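Workroom notebook, Walley capsule
5 October 2018
Entry by P. Achari

Coat block, third round. Picking up from the September fitting, where the size 38 sample pulled across the upper back and the collar stood away from the neck on the left. Both problems were marked on the toile in red and transferred to the card pattern the same afternoon. The card is the master. The digital file is still the old version and should not be sent to anyone until Raghavendra has re-traced it.

Changes made to the block before cutting:
Center back, 5 mm added at shoulder blade level, tapering to nothing at the waist.
Back armhole, dropped 3 mm, notch moved to match.
Front shoulder, slope unchanged.
Undercollar, cut on true bias in two halves. The September one was cut off grain on the left half, visible once the stand was unpicked, and that accounts for the lean.
Sleeve, no change to crown height. Ease redistributed toward the back notch.

Shell is the Kurup wool twill, navy. Length on the roll label did not allow for the flaw at the outer end, so the first lay was moved in past it. Steamed the whole length face down and left it flat overnight. Test square before steaming 800 mm on each side. After steaming it had lost 11 mm in the warp and 3 mm in the weft. The warp figure is higher than the mill sheet suggests. Repeated with a second square from further into the roll, same result. All pieces for this coat are cut from steamed cloth. If the factory intends to skip the steaming, the pattern has to be graded up in length, and Senthil needs to put that to them in writing.

Lining is the Trirnine cupro. It frays badly at the vent. Seam allowance increased there only. Pinking was tried on a scrap and made no difference.

Fusing. Old setting on the press left strike-through on the lapel, small shiny spots visible at an angle. Lowered the pressure one step and kept temperature and dwell time as they were. Peel test passed on two strips, failed on one. The failed strip was from the edge of the plate, where the heat is uneven. Keep fronts to the middle of the plate until the element has been looked at. Bernadette suggests going back to a sewn canvas for the chest and fusing only the facing. It adds bench time that the Walley price does not cover, but I would like to see one made up both ways before the decision is taken. Half-front in canvas to be done on scrap twill, no pockets.

Assembly notes. Pocket welts went in cleanly at the second attempt. The first right welt was short at the back corner because the clip stopped before the last stitch. Sleeve set by hand basting first, then machine. Back seam pressed open over the ham, no stretching. Hem left with tacks only.

Fitting, on Notburga, shirt underneath. Arms forward: no pull across the back. Arms down: slight fold below the back armhole on both sides, acceptable for a coat meant to be moved in. Collar sits against the neck on both sides. Front edge swings open at the hem, more on the right. Could be the tacks, could be the facing cut tight. Will release the tacks and hang it before touching the facing. She finds the top button high. I agree, but the lapel roll line depends on it, so moving it means redrawing the lapel. Left for the next round.

Steststead have asked for the sample with horn buttons. We have only the resin ones in the right size. Resin goes on for now with a note on the ticket. Raghavendra to ask for a card of horn in two shades.

Grading. No rules changed yet. The added width at the back should probably stay constant through the sizes, otherwise the largest will balloon. Check against the old jacket grade, where the same thing was done and worked up to the second largest size.

Open items:
Re-trace of block (Raghavendra)
Letter to factory on steaming (Senthil)
Half-front in canvas (Bernadette)
Press element, edge of plate
Hang coat with hem released, check swing
Shade check on second roll of Kurup twill, under daylight as well as the tubes

Old toiles from the first round can be cut up for test pieces. The second round stays on the rail, labeled, until the coat is signed off.

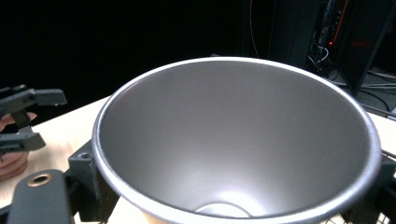
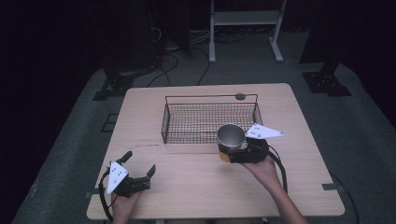

Metal bowl, top; metal cup held in front of a wire basket on the table, bottom.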